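Projects > Sport and Movement > Semester 1 reports

Free throws when you're tired: my shooting log

15 Mar 2021, by a second-year student, Heywood campus

3 comments | 78 shares

So my project was on free throws, and whether being puffed wrecks them as much as everyone on my team reckons it does. I play at the Clatach courts anyway, so I had the gym, the ring and a very patient rebounding partner (thank you, you know who you are!).

The plan was pretty simple. I took 300 free throws fresh, in sets of ten, and then the same number straight after shuttle runs. Fresh I made 78 per cent, which I was stoked with. After the runs I dropped a fair bit, and nearly all the extra misses were short, front of the rim. My coach has been yelling "legs!" at me for years and I suppose I owe her an apology.

I wrote every shot down as a make, short, long, left or right, then typed it all up on the weekend. Counting warm-ups and the practice sessions I took 2420 shots for this thing and my elbow knows all about it. 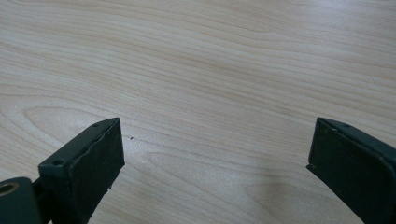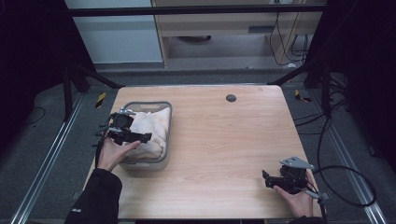

The wooden tabletop, both photos.

Okay, the messy bits. I used a Skamov ball for the first two sessions and a Naltus one after that when the Skamov went flat, and they don't feel the same in the hand at all. The Naltus is grippier. I checked my fresh numbers with each and they were close, but I can't rule it out. I also got better at the shuttles as March went on, so "tired" in the last session probably wasn't as tired as in the first one. A heart rate monitor would've fixed that and I'd borrow one next time.

The other thing is it's only me! One shooter, one gym, no crowd. I'd love to run it on the whole team and see whether the taller girls miss short too, or if that's just my shot. My marker also asked whether a longer breath at the line helps, and I've started logging that on Monday nights, two sessions in so far.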